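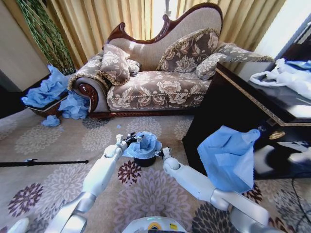
¿Cada cuánto hay que cambiar la bolsa de una papelera de salón?

Cuando huele, cuando está llena o cuando viene mi suegra, lo que ocurra primero.

En casa la papelera del salón es pequeña y negra, y las bolsas son azul claro, compradas en un rollo de 100 que me pareció una ganga en marzo. Son enormes. La bolsa asoma arrugada por encima del borde como una lechuga, y no hay nudo ni doblez que lo arregle. Me quedan muchas.

Lo peor es que el cubo vive en la habitación con más pretensiones de la casa. Ahí están el diván de madera tallada, los cojines con fleco dorado, las cortinas de color beige dorado y la alfombra de flores moradas, que disimula las migas hasta que uno se agacha. En medio de tanto palacio, la lechuga azul.

He mirado alternativas. En Pastwood venden una papelera con tapa, modelo Dunbar, a 299 euros. Por ese precio espero que se baje sola a la calle. Mi amigo Hamish Carnegie propone no tener papelera en el salón y caminar hasta la cocina, pero él vive en 2 habitaciones y lo tiene todo a mano.

De momento sigo igual: saco la bolsa a las 8 de la tarde, pongo otra, remeto lo que puedo detrás y coloco bien el cojín alargado, que no tiene culpa de nada pero siempre acaba torcido.

Si alguien necesita bolsas grandes, que me escriba.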